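Clisent Releases Zokus 3, a Teaching Kit for Two-Arm Kitchen Tasks

New version lets an operator switch between hand guiding and remote control inside a single recording

DRENTHORPE -- Clisent today announced the general release of Zokus 3, the third version of its teaching software for two-arm manipulators. The release is available to current license holders at no added charge and to new customers as part of a complete kit.

Zokus records a task as a person performs it through the robot. In earlier versions the operator had to choose one of two methods before the session began. With hand guiding, the operator holds the arm and moves it directly while the joints are in a low-resistance mode. With remote control, the operator moves a pair of leader arms at a separate station and the robot arms follow. Each method produced its own file type, and the two could not be combined without conversion.

Zokus 3 removes that restriction. An operator can place the arms by hand, step back to the leader station, and continue the same demonstration from the current joint positions. The changeover is controlled by a foot pedal. While the pedal is held, both arms lock; when it is released, the selected input takes over. The recording carries a marker at each changeover so that training software can include or skip those segments.

Development work was carried out at the Clisent test kitchen in Drenthorpe, using household utensils and dry foods. Utensil tasks were selected as the main test set for the release. A spoon or a whisk has a thin handle and a wide head, and a small error in grip angle at the handle becomes a large error at the other end. The tasks also require placement into narrow openings close to a wall, where the operator's view from the station is limited.
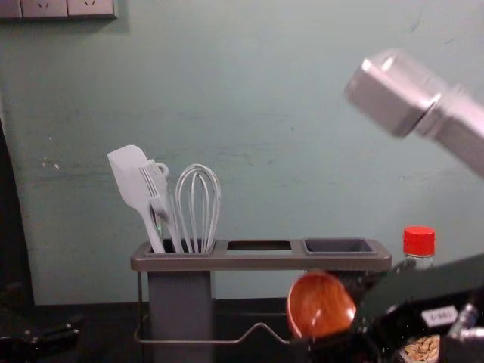 By the Clisent Product Documentation Editor

The wooden spoon task is one of 14 reference tasks supplied with the release. The spoon is held in the gripper of the black arm, in front of a wire-framed utensil holder with a spatula, fork and whisk in its left compartment. The silver arm is used for the remaining steps of each task and is recorded on its own channel. Reference tasks are supplied with a written procedure, a parts list and a set of sample recordings made at the test kitchen.

The sample library contains 3117 recordings. Every recording includes joint positions for both arms, gripper opening, gripper motor current, pedal state and synchronized video. Failed attempts have been kept in the library and are labeled as such. Users who need only completed demonstrations can filter on the result field.

Changes to the leader station

The leader arms supplied with Zokus 3 have been revised. Handle triggers now have a longer travel, which gives finer control over gripper opening at the start of a grasp. Force feedback is available on the trigger only. It is not provided on the leader joints in this version.

Motion scaling can be set separately for each arm. At a setting of one to one, the follower repeats the movement of the leader. At lower settings the follower moves a shorter distance for the same input -- a mode intended for insertion and for work near fixed surfaces. Scaling can be changed during a recording, and the value is stored with every sample.

The station now checks alignment between leader and follower before motion is enabled. If any joint differs by more than the permitted amount, the display names the joint and the follower stays locked until the operator corrects it.

Compatibility

Zokus 3 supports 11 arm models at release, including mixed pairs in which the left and right arms come from different makers. Mixed pairs need a calibration run, which takes 12 minutes and must be repeated after either base is moved. Grippers in the Kramer parallel series are supported without an adapter. Other grippers can be added through the configuration file, provided that position and current readings are available.

Recordings made in Zokus 2 open in the new version and can be edited. Files saved in Zokus 3 cannot be opened in earlier versions. Customers running both should keep a separate copy of any file shared between stations.

Availability

The software update can be downloaded from the customer portal. Complete kits, with two leader arms, foot pedal, mounting hardware and license, will ship from Drenthorpe beginning in October. The revised leader arms are also sold separately to owners of earlier kits. Installation guides and the reference task procedures are posted in the documentation section of the Clisent website.

About Clisent

Clisent develops software and operator equipment for teaching robot arms by demonstration. Its products are used in research laboratories, training centers and light assembly. The company is based in Drenthorpe.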